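About Nisteck

Nisteck reads accident reports for a living. Military aviation accidents, mostly: fast jets, trainers, transport helicopters, and now and then a drone that somebody would have preferred to keep quiet. Air forces, insurers and newsrooms pay us to tell them which parts of a story hold up.

We started because Pongsak Mahawong, who flew trainers for eleven years and then taught the people who fly them, got tired of shouting at the television. A jet goes down at breakfast and by lunch there is an altitude, a cause and a hero. Most of it comes from one unnamed official and gets copied until it looks like six sources. Pongsak started keeping a list. Anong Tanasarn, then a records clerk, started checking it. The list now covers 306 crashes, and in 139 of them the first published altitude was wrong or could not be traced to anyone.

We don't claim to know what happened in the other cases. Sometimes the first account was right. Sometimes the official inquiry never came out, and we say so and leave the entry open. Clients who need a firm answer by Friday tend to go elsewhere, and they usually get one. 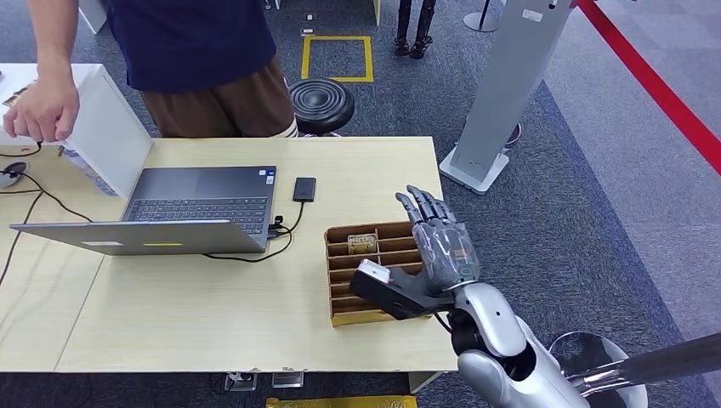
IRKARWOOD, March

The office moved here from Birkadside, into the second floor over a print shop. We are told the area is "up and coming." The rent certainly is. The phone number hasn't changed.

Who we are

Pongsak Mahawong runs the flight side. He reads cockpit transcripts and radar plots and distrusts both.

Anong Tanasarn runs records. If a document has been retyped, trimmed or translated twice, she will find out, and she'll want to know who did it.

Ekkachai Chantharasri handles wreckage photos and crash site maps. He spent years repairing airframes and won't name a cause from a picture on social media. Please stop asking him.

Duangjai Suksawat answers the newsrooms. She came from one.

What we use

Our database is called Trevor. It stores every version of every claim, with the time it appeared and who repeated it. Trevor doesn't decide anything. Over the years 57 vendors have offered us software that would spot false reports by itself. We tested 33 of those products and bought none.

What we don't do

We don't take work from aircraft makers about their own aircraft. We don't score dogfights, and we don't guess at kill counts for either side. We won't put our name on a report we haven't been allowed to read in full.

Write to Pornthip Rattanakul at the front desk. She reads the mail on Tuesday.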